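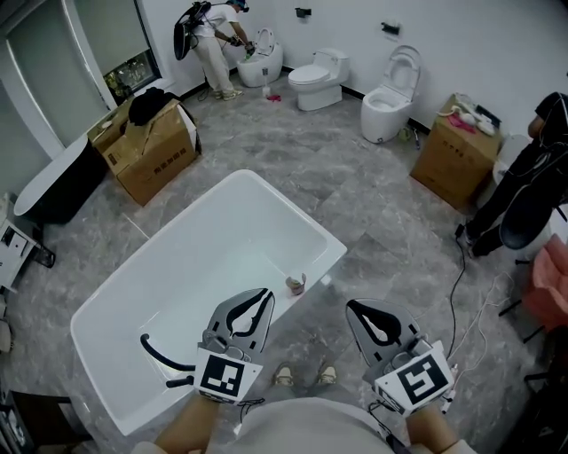 March, second week of the kit trial

Bathtub day. I got the freestanding white one, and the others took the toilets and the far side of the room. We had the Domum showroom from the morning until they wanted the floor back, and I spent most of it leaning over a rim.

The kit is the Nuchit set from Lutadar: a pair of hand-held grippers, a backpack and a headset. We have it on a trial and I am supposed to write up whether we should take it for the Sosten job, so I am putting things down here while I still remember them.

The grippers first. They are lighter than the last pair we tried and the squeeze is even on both sides. The fingers give a little, and on a curved rim I noticed it. With a stiff finger you touch at one point and slide off. With these I could run along the edge of a tub and keep contact most of the way. Picking up a small cup from the bottom of a tub is harder than it sounds. You have to come in steep, and your belly is against the rim the whole time. I dropped it twice on practice tries and once on a real one.

The marker blocks sit high enough that I knocked one on the rim when I turned my wrist in. No damage that I could see. I would like them an inch farther back, but then the tracking might suffer, so I will ask before I put it in the report.

Backpack: fine for the first 40 minutes, then I felt it low in the back. Bending is the problem, more than the weight. Bathroom work is all bending. Whoever wrote the fitting sheet was thinking of kitchen counters. I tightened the waist strap and loosened the shoulders, and the second session was better. The sheet says to do it the other way around.

Cables are my main complaint. There is always one going somewhere I don't want it. I lost time to mine hanging over the side of the tub, and I kept checking my feet before I stepped back. Lutadar says a shorter set is offered with the full package. If so, that should be in the trial box too, as it changes how the whole thing feels to use.

Software was good today. It took 3 minutes to start up, and the calibration passed on the first try both times. Last week it failed over and over with the sun coming in low, so today I asked for the blinds before we began. The tone that tells you a session has been saved is too quiet in a tiled room. I missed it and stood there holding still for no reason.

Price. They quoted per set per month, with support by phone included and site visits extra. We would want three sets at least. Two would leave somebody sitting around on every job. I have not seen the repair terms yet and I won't recommend anything until I do – the fingers will wear, and I want to know what new ones cost.

My leaning so far is yes for showroom work, with the short cables, and a maybe for real bathrooms, where there is no space to stand back from anything.

Knees sore. Bring the foam pad tomorrow, spare tape, and the other shoes. Tomorrow I swap to toilets. Ask about the lid task, whether it counts if you raise the lid and seat together or if they want them done one at a time.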